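Screwdrivers, Baskets and Boxes: The Tool Sorting Gallery

Handameo Workshop Pages – Storage and Tidying

September is when the Zellik workshop gets its yearly sort-out. The drawers come out, the cases are opened, and everything with a handle has to find a place before the autumn courses start. This page belongs to the hand tools part of the job, and mainly to the screwdrivers, which take up more of the time than all the rest put together.

The tool list for the building stands at 437 entries this year. Most of those are small things such as bits, sockets and spare blades, and they stay in their own trays. The screwdrivers are the ones that wander. They get left on window sills and in coat pockets, and they come back to the wrong room. A set bought for the electrical bench will be spread over three benches by Christmas.

Until last year we kept them in a long drawer under the Feler bench. The drawer is 600 mm wide and it was never a good home for them. The handles rolled whenever it was opened, the short ones slid to the back, and the only way to find a particular tip was to take half of them out. We now use open baskets that can be carried to the bench and put back on the shelf at the end of the day.

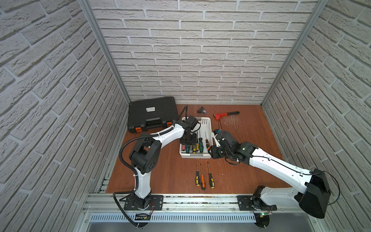
Screwdrivers standing in a white perforated basket, handles down, with three more on the floor in front and a closed black case behind.

We store screwdrivers with the handle down. It looks odd to people used to a rack, where the handle is at the top, but the tips can be read from above without touching anything. A crosshead and a flat blade are easy to tell apart this way, and a worn tip shows up sooner. The red handles are packed together on the left side of the basket. The green and black one stands near the centre, with a yellow and black one just to the left of it, and there is an orange and black one towards the right.

The colours help when putting things away, although they are not a size code. We tried to make them one and gave up after a week. Different makers use the same colours for different things, and a replacement rarely matches what it replaces. Now we keep handles of one colour together where we can and leave it at that.

A note on the baskets. Plastic ones with holes in the sides are light, they don't hold dust as a solid tub does, and they can be rinsed under the tap. Choose one with straight sides. A basket that tapers towards the bottom will tip over once it has a dozen long shafts in it. Fill it fairly full as well – a half-empty basket lets everything lean over to one side, and then you are back to the problem with the drawer.

Black cases with orange latches are kept for things that travel. Each case should have a label on the lid, and the label should be changed when the contents change. This is the rule most often forgotten. Close both latches before you lift the case by its handle, even if you are only moving it to the next bench.

Hammers do not go in the baskets. They are too heavy at one end and they chip the tips of anything they land on. The same goes for pliers and anything with a loose jaw. Hammers lie flat on the lower shelf, heads all facing the same way, with the long handles pushed back so that no one catches a sleeve on them.

Before a screwdriver goes back it gets a wipe with a dry cloth, shaft first and then handle. Sticky handles get warm water and a little washing-up liquid, and are left on a towel overnight. Bent shafts go in the scrap tin by the door. Rounded tips go in the same tin, unless the blade is wide enough to be filed square again. Handles with a split in them are thrown out, whatever the state of the blade.

Allow 60 minutes for a full basket if you are doing it for the first time. It goes faster once you have stopped reading every handle. Văn basket liners are kept in the cupboard next to the sink and should be changed when they are torn or badly marked. Spare labels are in the same cupboard, on the shelf above.

The room is open for sorting on Sunday from ten in the morning. Bring any tools you have borrowed, including the ones you are not sure about, and leave them on the front bench.

Next gallery: Tape measures and rulers
Back to Storage and Tidying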